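Warum ich das Großraumbüro inzwischen verteidige

Ja, ich weiß, wie das klingt. Vor vier Jahren hätte ich jeden ausgelacht, der mir mit so einer Überschrift kommt. Ich habe damals in einer Agentur gesessen, 40 Leute auf einer Etage, und ich hatte Kopfhörer auf, sobald ich zur Tür reinkam. Wer etwas von mir wollte, musste winken. Manche haben geworfen (Radiergummis, meistens).

Dann kam das Homeoffice, und ich war selig. Endlich Ruhe! Endlich mein eigener Kaffee und kein Streit mehr ums Fenster. Das hielt ziemlich genau einen Winter. Danach habe ich gemerkt, dass ich anfing, mit dem Paketboten längere Gespräche zu führen, als dem Mann lieb war.

Seit dem Frühjahr habe ich einen Platz im Clondadar, einem Gemeinschaftsbüro über einer Bäckerei. 196 Euro im Monat, Drucker inklusive, Parkplatz leider nicht. Und ich gehe gern hin. Ich gehe sogar dann hin, wenn ich gar nicht müsste.

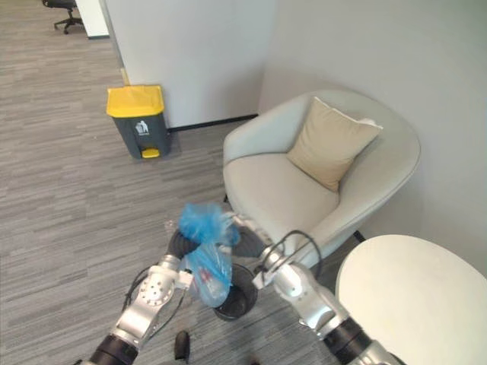 Lesezeit: 2 Minuten

Was mir zu Hause fehlte, war ja nie die große Zusammenarbeit, von der in den Broschüren immer die Rede ist. Mir fehlte das Kleine. Dass jemand am Nebentisch seufzt und ich fragen kann, was los ist. Dass einer laut überlegt, ob man „zeitnah“ noch schreiben darf, und plötzlich diskutiert der halbe Raum. Für so etwas ruft man niemanden an, und eine Videokonferenz setzt man dafür erst recht nicht an.

Natürlich nervt es auch. Es gibt den Telefonierer, der beim Reden durch den Raum wandert. Es gibt Leute, die um elf Fisch aufwärmen — um elf! Und es gibt den ewigen Kampf um die Heizung, der jedes Jahr im November ausbricht und den noch nie jemand gewonnen hat. Ich gehöre zur Fraktion Pullover, falls es interessiert.

Trotzdem finde ich, dass wir es uns mit dem Schimpfen zu leicht machen. Schlimm war an meiner alten Agentur der Zwang: feste Zeiten, fester Platz, Chef im Rücken. Im selben Lärm sitze ich heute freiwillig, und er stört mich kaum halb so viel. Wenn Firmen jetzt ihre Leute mit Ansage zurückholen, 80 Prozent Anwesenheit, elektronisch erfasst, dann wundert mich der Ärger überhaupt nicht. Man kann Gesellschaft nicht verordnen. Man kann höchstens einen Raum hinstellen, in den Leute gern kommen, mit ordentlichem Licht und einer Küche, in der zwei Personen aneinander vorbeipassen.

Für alle, die noch schwanken: Nehmt einen Probemonat. Nach 14 Tagen wisst ihr, ob ihr dafür gemacht seid. Und bringt bitte keinen Fisch mit.

Kommentare (3)

pullover_fan
Fraktion Pullover, hier auch! Bei uns wird ab Oktober auf Saunastufe gestellt.

Nordlicht77
Sehe ich anders. Zwölf Jahre Großraum haben mir gereicht, mein Paketbote und ich verstehen uns prima.

kaffeetante
196 Euro mit Drucker? Wo bitte? Ich zahle deutlich mehr und muss Papier selbst mitbringen.

Zuletzt aktualisiert: 31. Oktober 2024

Kontakt | © Dralora | Nach oben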